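Unit 5: Planning and budgeting for a shelf-picking robot
Notes by Kanini Lema, Unddale, revised May 29, 2025

1. Start from the task
Write down what a person does at the shelf before asking for any quote. Note the depth of the reach, the gap between goods and what the free hand does.

2. Split the budget
Arm, gripper and base go on one sheet. Put fitting, training and spares on a second. In the Swai plan, spares were left out and 80 working hours were lost in August.

3. Compare quotes
Grestow and Willetti both quoted for 214 product lines. Check whether each price covers a second gripper. Erasto Rweyemamu's worksheet has a column for this.

4. Mixed shelves
Spray bottles with trigger heads stand close together, next to sieves with long handles. The fingers spread around one head while the other hand holds the shelf edge. Budget for a gripper trial on goods like these.

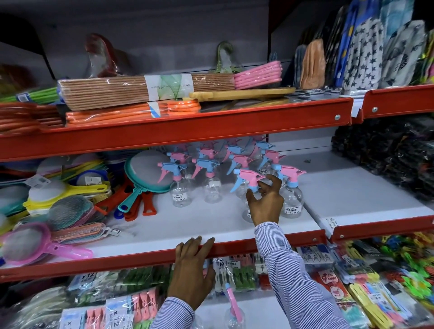 5. Before the next class
Fill in both sheets for one shelf of your choice. Work in pairs and bring 2 printed copies.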